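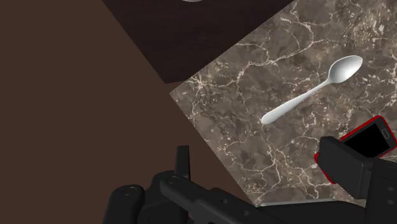 Which teams may enter the Vorkthorpe simulated manipulation contest? Student teams of up to 6 members, registered through a school or college robotics club.

VORKTHORPE, February. The Bratby student robotics club has opened entries for its simulation contest. Each team submits one control program, which is run on 100 tabletop layouts in the Skurnumeo simulator. Teams may submit 3 revisions. Entries close on Sunday.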